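**Thursday, fixtures bay - roll and shelf notes**

Continuing from the April entry. The sample wall is still set out as a washroom mock-up for the Drisport layout, with the fixtures in a row along the grey speckled floor. No change to fixture spacing this session. The only things under review are the dark grey wall shelf, where a roll ends up relative to it, and what gets left on the shelf when people use it as a bench.

Shelf fixing height is per Rodrigo's sheet. Working figures for the fit check: shelf length 550 mm, clear depth 222 mm, space allowed per roll 133 mm. I have not re-measured the length. Sawsan Saliba to confirm before the drawing goes to Fundent.

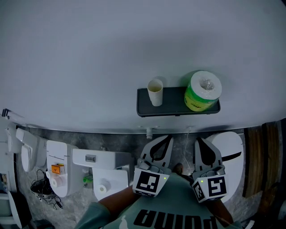
*Shelf position A: paper cup at left end, banded roll on its side at right end, fixtures below.*

Notes on position A:

- Roll on its side, core facing out. Easy to find by colour, the green and yellow band reads well against the grey.
- The raised rim is slight. Left as is for now, but Rodrigo wants a deeper one priced.
- Cup has liquid in it. No drinks on the sample wall, please. Use the bench by the door.
- Black cables are in a tangle on the floor in front of the cabinet-type unit. To be coiled and tied before the next fit check.
- Spare rolls are down among the fixtures. They should go back to the Clukell carton at the end of the session.

Position B uses the rod under the shelf. It keeps the top clear for small items, at the cost of having to reach under to change the roll.

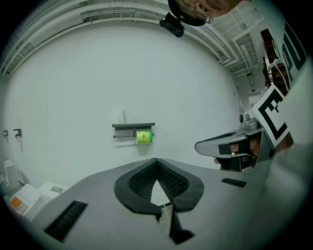 *Shelf position B: roll with green and yellow label on the rod, slim white item upright on top. Pair of wall hooks to the left.*

The two metal hooks are not a matched pair - the right one is slightly larger. Awad list shows one size only, so either the list is wrong or one hook came from another kit. Query raised. Do not swap them until there is an answer, as the holes may not match.

Preference at this stage is position B. Rodrigo Ibarra disagrees and would keep the roll on top for cleaning access. We agreed to put both on the drawing as options.

To do:

- [ ] Confirm shelf length (Sawsan)
- [ ] Price for deeper rim (Rodrigo)
- [ ] Hook sizes, reply from Awad
- [ ] Coil and tie floor cables
- [ ] Order 2 spare rods, same grey metal finish as the sample chip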